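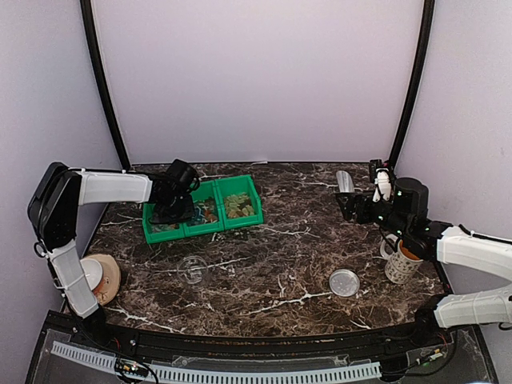
I have been trying to get through a move without throwing out things I will need later, and without keeping things I won't. We left the apartment on Bustamante in February and are still living with boxes in July. The kitchen was the worst room to pack and it has been the worst room to unpack, mostly on account of the drawers. In the old place everything small went into one deep drawer next to the stove. The new kitchen has four shallow ones, and none of them is wide enough for the organizer we owned. So I have been looking at trays. A green plastic one with three compartments, like the one on the dark marbled tabletop, is the sort of thing I mean. It costs very little and you can pick it up and carry it to the table.

I should back up and say what the move was like, for anyone else doing one this summer.

We had 27 boxes when we started counting, and we stopped counting after that. The movers wanted 400 for the truck and two people, and the final bill was 401. I asked what the extra dollar was and the man said it was a processing fee. I paid it. They were careful with the furniture and less careful with anything marked kitchen. Two bowls broke. I had wrapped them in dish towels, and I would use paper next time.

My friend Humaira Gilani helped us pack for two evenings. She has moved more often than I have and she packs by when you will need the thing, and the room doesn't come into it. First week, first month, later. I didn't follow this at first and labeled everything by room, and by the time I came around to her way more than half the boxes were taped shut. The ones she did were easy. The coffee maker, two mugs, the can opener, a pan, the shower curtain and a roll of toilet paper were all in one box, and we opened it the first night. The ones I did say things like "kitchen misc" and there are five of those.

The new building is in Gurkport, near the ferry lot. It is quieter than I expected. The apartment has better light and worse closets. There is no pantry, so the dry goods are in a bookcase in the hall for now. I bought shelf liner at Mustach, the hardware store on the corner, and cut it to fit with kitchen scissors. It curls at the ends. I may tape it down.

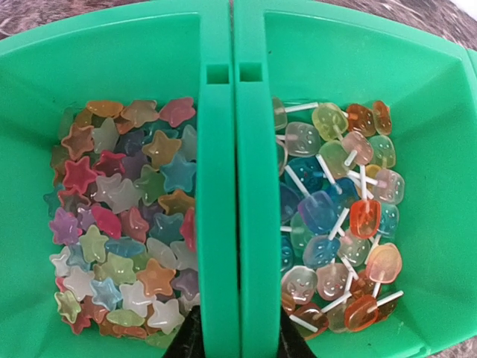 The junk drawer question is the one I keep putting off. At Bustamante the drawer had batteries, rubber bands, takeout menus, keys to locks we no longer have, birthday candles, a tape measure and a bag of twist ties. I packed it by turning it over into a box. That box is now sitting on the floor beside the fridge and I take things out of it as I need them. So far I have needed the tape measure, the scissors and one battery. I think the rest can mostly go, but I said the same thing about the extension cords and then had to buy one.

Saturnino Gallardo, who lives downstairs, told me he gave himself a deadline when he moved in. Anything still in a box after six months went out without being opened. He says he has missed one thing, a cast iron lid. I couldn't do it without looking inside, but I like the deadline. Ours would be August.

Some practical notes, in no order:

Measure the inside of the drawer and not the front. Ours lose almost an inch to the slides. I returned one organizer over this.

Change your address with the bank before the post office. The bank took three weeks and sent a card to the old place in the meantime.

Keep the screws from each piece of furniture in a bag taped to that piece. I put all of ours in one jar and the bed took an entire evening.

The Fivik shelves do come apart and go back together, but the back panel is only good for one move. Ours has a split along the bottom -- you can't see it with books in front.

If you sell things online before you go, price them low and get it over with. I held out on a desk that had cost me close to 1,000 new, and ended up giving it to the person who took over our lease.

I started this post on 2022-07-06 meaning to write only about drawers. I have one of the four sorted now. It has the silverware in it, and the measuring spoons, which don't really fit there. The second one will be for towels. I still need to deal with the spice jars, which are too tall for any of the drawers if they stand up, and if they lie down they roll every time you pull the handle.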